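4. What the continuity notes can and cannot tell us

Continuity notes are often treated as the honest part of a film archive. The director's letters flatter, the publicity lies, but the continuity supervisor, so the argument goes, simply wrote down what happened on set. Holst makes this case for the Grolta papers, and most later work has repeated it. We are less sure.

The papers cover 17 shooting days on The Sonham Road, and run to 474 typed sheets. Of these, 20 carry corrections in a second hand. Holst reads the corrections as slips caught on the day. In our view at least some were made much later, when the film was being recut for its July reissue. Two of them give scene numbers that did not exist until the recut, and it is hard to see how anyone on set could have known them. 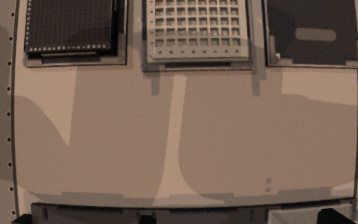

Figure 3.

None of this makes the notes worthless. It does mean that a sheet saying "take 2 preferred, director" may record a choice made at the camera, or one made in the cutting room and written back into the file. Bouzid, who has defended the first reading, points out that the typing is the same throughout. So it is, but the corrections are in pencil, and the typewriter has nothing to say about them.

There is a wider problem with the claim that Bevan "edited in the camera". The phrase comes from a single interview and has been passed from book to book ever since. If it were true, we would expect few unused takes and little coverage of each scene. The notes list plenty of both. The kitchen quarrel alone was covered from three sides, then shot again in full after lunch - hardly the habit of someone who already knew the cut.

One could reply that the extra takes were insurance, demanded by Pemeo as the film's backers. Perhaps they were. No letter or contract in the papers says so, and we would want to see one before resting an account of Bevan's working method on it. The next section turns to the surviving cutting lists, where the evidence is thinner but the dates are easier to trust.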